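Food Service Basics, Unit 4: Plating a Snack for One
Handout — instructor Davina Rankin
Reading: Cowie, chapter 16

Today is light portions: one guest, one plate, one item out of a packet. It sounds too small to need a class, but most of the marks lost on the December practical were lost here.

Cover the table first. The cloth should hang evenly on all sides, and a printed cloth goes pattern up. Smooth it from the center out. Set the plate where the guest can reach it without leaning, then put the packet beside it. Keep the label and barcode on hand until the plate is cleared. If a guest asks about ingredients, you read from the packet and don't answer from memory.
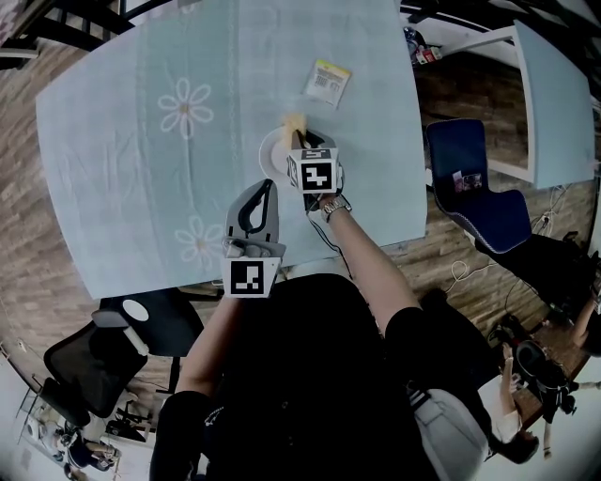 Move soft food one piece at a time. Anything fluffy or spongy flattens under a hard pinch, so hold it low and lightly, and let go only when it is resting on the plate. Start near the edge and work inward. Leave the rim clear.

Push chairs in before service and check the seats. Phones, cards and keys get left there all the time — hand them in at the front desk.

Clearing order: food, plate, packet, cloth. Shake the cloth outdoors, never over the floor.

The practical is marked out of 100 and the pass mark is 76. Elspeth Mackay has the sign-up sheet. Bring your own apron.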